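Laundry school

By Bình Lò

Nine in the morning and Hjalti Þrastardóttir is already messing up a bed. Well, what's on it. She chucks clothes at the duvet, steps back, calls "go". That's an episode. Futora wants 121 of them before the team packs up tonight.

The job is clothes picking. Two arms, two grippers, dark stuff and bright stuff on white bedding. A person steers, the machine records everything: joints, cameras, the lot. Later a model called Quintana learns from it. Later being March, if the servers behave. 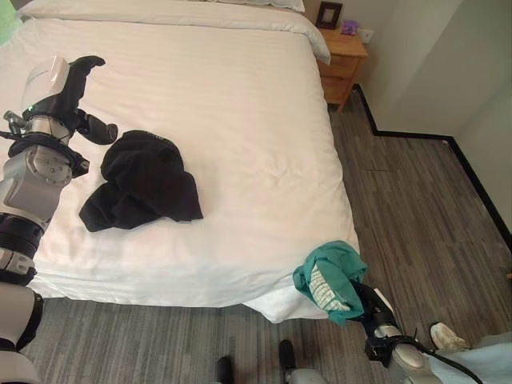
Why not just programme the arms to do it?

Because a T-shirt never lands the same way twice. You'd be writing rules for ever, says Þrastardóttir, so the team collects examples and lets the model work out the grip.

Black cloth is the pain. Folds vanish in it, edges too, so the wrist cameras matter more than the one up top. Operators are told to go in slow and let the fingers sit a moment before closing. Hard to do when your tired.

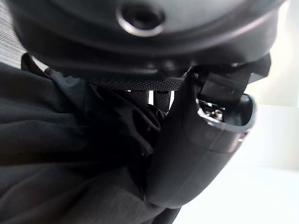
And tired shows up in the data. Erkov, the firm that checks the recordings, threw out 51 episodes from the last batch. Jerky starts mostly. A few where the operator sneezed. Þrastardóttir wanted to keep the sneezes, lost that one.

Fumbles are diffrent. A dropped sleeve and a second go at it stays in, tagged as a recovery. Quintana needs to see people get it wrong and carry on.

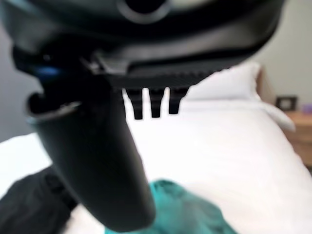 What comes next

Towels, then fitted sheets, which everyone is dreading. Dedix is lending 2 more operators for those. Lunch first, though. Cold noodles, on the stairs.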